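The Olside tabletop tree storage bag, after two winters

I have put off writing this because it seemed silly to have so many opinions about a bag. But Fahad Ansari asked me at dinner on Friday which one I bought, and I talked for so long that his soup went cold, so perhaps there is enough here for a review after all.

The Olside is a zippered fabric bag for small artificial trees, the kind you put on a side table or a front desk. It has two handles on top, a clear pocket for a label, and a flat pouch inside for ornaments. I paid 11 dollars for mine at Mohmand, the home goods store near my sister's, and bought a second one in March when they were trying to get rid of them.

My old system was a grocery sack with a knot in it. Every December the tree came out looking as if it had been slept on, and I would spend an evening bending the tips back into shape (I never got them all). A little tree has nowhere to hide a flat side!
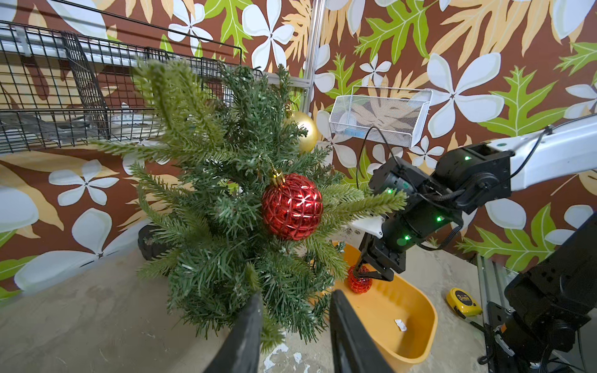
Packing and unpacking

You stand the tree in the bag, fold the branches up toward the trunk, and pull the zipper around. It takes me five minutes, most of it spent looking for the hooks. The opening is nice and wide, so you aren't stuffing anything down a tube, and the needles don't catch in the zipper the way I feared they would. The ornament pouch is the weak spot. It's a single layer with no dividers, fine for plastic balls, but I wouldn't trust it with my grandmother's glass ones. Those stay in their egg cartons.

The smell

There is one, I'm sorry to say. Mine hung on the porch for a weekend before I would have it in the closet. Mehwish Satti has the same bag from Wetalel and says hers had no smell at all, so you may be luckier than I was.

Color and looks

It comes in a plain tan and in a leafy print, and I went with tan. I do love a big print on a wall – I would paper my whole hallway in ferns and flowers if my husband let me – but on something that lives behind the vacuum cleaner it felt like a waste.

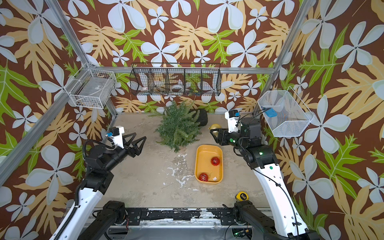 Tropical wallpaper, with flowers and big green leaves on reddish brown.

Would I buy it again? Well, I did, so yes. The handles have held up, the zipper still runs smoothly, and last December the tree needed hardly any fussing. If you have glass ornaments, get a proper divided box for them and use this for the tree alone.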